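Giving up the car, four months on

April 30, 2018

I sold the car in January. It was a small grey hatchback with 146 thousand miles on it, and it had failed its MOT on the rear suspension and one of the brake pipes. The garage wanted 900 pounds to put it right. I got 200 for it from a man who took it away on a trailer, and I have been without one ever since.

A few people have asked how it's going, so I thought I'd write it down in one place.

I live a couple of miles outside Holloway, on the Grusell side, for those who know it. The bus runs once an hour and stops early in the evening. I work in town four days a week. Before January I drove in every day, parked behind the old post office and drove home again, and I don't think I had been on the bus more than twice in all the time I'd lived there.

The first two weeks were bad. I missed the bus three times in the first week, once by standing on the wrong side of the road in the dark. I hadn't got a proper coat, only the sort of jacket you wear between a house and a car. I bought a long waterproof one in the sales and it has been the most useful thing I've spent money on this year.

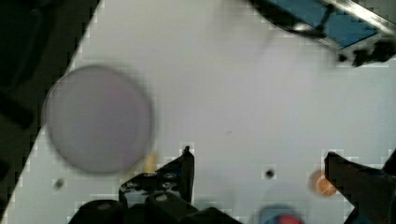 After that it settled down. I get the 7 o'clock bus, which is earlier than I need, but the next one gets stuck behind the school traffic and I'm late. It means I have half an hour in town before work. To begin with I spent it in a café and that was getting expensive, so now I take a flask and sit in the library entrance, where there are chairs, or walk round by the river if it's dry.

I had expected shopping to be the hard part. I used to do one big shop every fortnight and fill the boot. Now I buy what I can carry, three times a week or so, and I have a delivery once a month for the heavy things: potatoes, washing powder, cat litter, tins. I throw away far less food than I did. I also forget things more often and can't nip back for them. We had a week with no onions. You can get round having no onions but it makes for some dull dinners.

My neighbour Latrice Bellamy has offered me lifts several times and I've taken her up on it twice, both times for the vet. The cat does not like the bus and the bus does not like the cat. I pay Latrice in eggs, which I get from the farm up the lane, and she says she'd sooner have the eggs than petrol money.
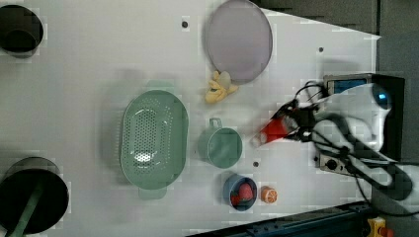

The money is the thing most people want to know about. I haven't kept proper accounts, but I did go through my bank statements last weekend. The insurance, the tax, the petrol and the parking permit have all gone. Against that there's a monthly bus pass, the delivery charge, a handful of taxis and the coat. I'm better off, and that's before counting the repairs I didn't pay for. I'm not as much better off as I'd hoped, mainly because of the taxis. There were a lot of them in February, when it snowed and the buses stopped coming up the hill. One of those I shared with a woman from the next village who I'd never spoken to before, and we had the same bus stop all along.

Evenings are the real loss. I used to go to a choir in Zivumance on the far side of the valley, and there's no way of getting there and back after work without a car. Hjørdis Haugen, who runs it, was kind about it and said I could come back whenever I liked, but I can't see how it would work. I do miss it. I've looked for something nearer and there's a group that sings in the church hall in Holloway, but they do mostly show tunes and they finish ten minutes after the last bus.
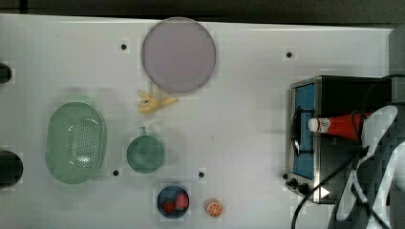
Would I buy another car if the right one came up? Probably, if it was cheap and I could share it with somebody. What I wouldn't do is go back to having one parked outside all week so that I can drive two miles to work.

I have looked into sharing. There are four houses in our row and between us we now have three cars, two of which hardly move. I raised it with the couple at the end and they were interested until we got to insurance. Getting one policy with five names on it, one of them under twenty-five, came out at a silly price. I haven't dropped the idea, but I'll wait until the lad has turned twenty-five or moved out.

A bicycle was the other suggestion. I've borrowed my brother's, which is called a Pillus and weighs as much as a gate. It's fine going in, as it's downhill nearly all the way. Coming home I get off and push from the garden centre onwards. I've done it six times since the clocks changed and I am getting slightly further up before I have to stop. The road is narrow, though, and the lorries from the quarry come past quite close, so I keep it for the days when I finish early and they've stopped running.
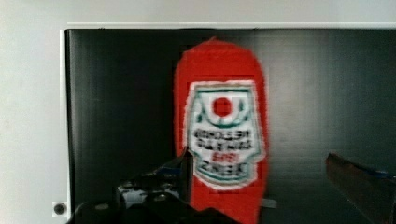
I walk a good deal more as well. There's a footpath from the back of our lane that comes out by the allotments, and it takes fifty minutes to get into town that way. I'd lived here for years without knowing it went all the way through. It's very muddy by the second stile and I keep a pair of clean shoes at work. On a dry morning it's better than the bus, and you see hares in the top field if you're early enough.

My knees don't like the hill, but they didn't like the clutch either.

The bus company is putting out a new timetable in the summer, and there's talk of our route going down to one every two hours in the middle of the day. I've written to them about it and so have several others at the stop. If the early one goes as well then I'll have to think again, as I can't do the walk both ways in winter. I'll put up another post when the timetable comes out. In the meantime, if anyone near Grusell has a roof rack they want, I've still got mine in the shed and it's free to whoever can collect it.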